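Teaching a cobot to write, hand guiding or remote?

burach_bench
8 September 2026
Trying to get an arm to do basic desk stuff on paper. Pen on the page, correction tape, that sort of thing. Got 31 demos by hand guiding, grabbing the wrist and dragging it thru the motion. Pen pressure is all over the place. Do I push on to 200 or switch to remote control? Don't want to waste the week.

sivach70
Switch. When your hand's on the arm the force sensor reads you as well as the pen. Garbage data for anything with contact.

N. Cervantes
Disagree. Depends where the sensor sits. If you push above it you're mostly fine. I did 166 by hand for a wiping job, policy came out decent. Remote with no force feedback is worse, you can't feel the page at all and you mash the tip.

sivach70
Wiping isn't writing. A millimetre matters with a pen.

N. Cervantes
So does feel. We'll go in circles on this one lol

vutus_fan
What's your setup burach? Paper taped down or what? Mine slid every second stroke untill I held it.

burach_bench
No tape, it wrecks the sheets. Some pics:

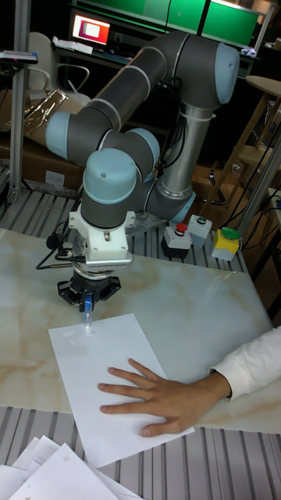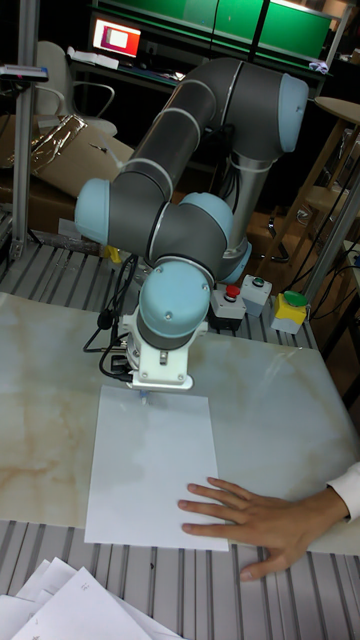 Marker in the first one. Next lot is the correction tape, then another go at the page

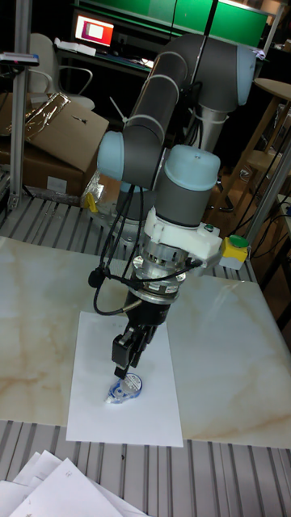
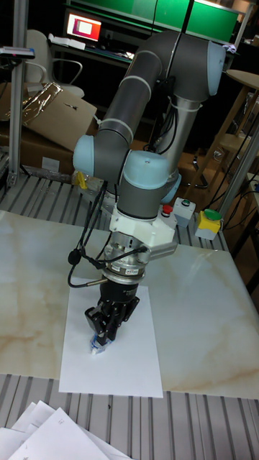
Anyway the tape is the one that's killing me. Needs a steady angle and a drag, and if I let up halfway it lifts and the strip tears. With the marker I can get away with a bit of wobble.

cliff_carrier
Do both? Hand guide the approach, remote for the stroke. Log them as seperate segments. And slow down, most people demo way too fast the first week.

sivach70
Mixing sources is asking for trouble. Two different speed profiles, the model averages them and you get mush.

cliff_carrier
Only if you don't label them. We label them. Hasn't been a problem.

N. Cervantes
What Cliff said. Also burach, replay a few of your 31 before you record any more. If the replay can't draw the line the policy won't either.

burach_bench
Ok good call, haven't replayed any. Will do 10 tonight, marker only, and leave the tape for now. Does anyone zero the force sensor between takes or just at the start?

vutus_fan
Every take. Gripper pointing down, nothing touching, then zero. Drifts otherwise, mine did anyway.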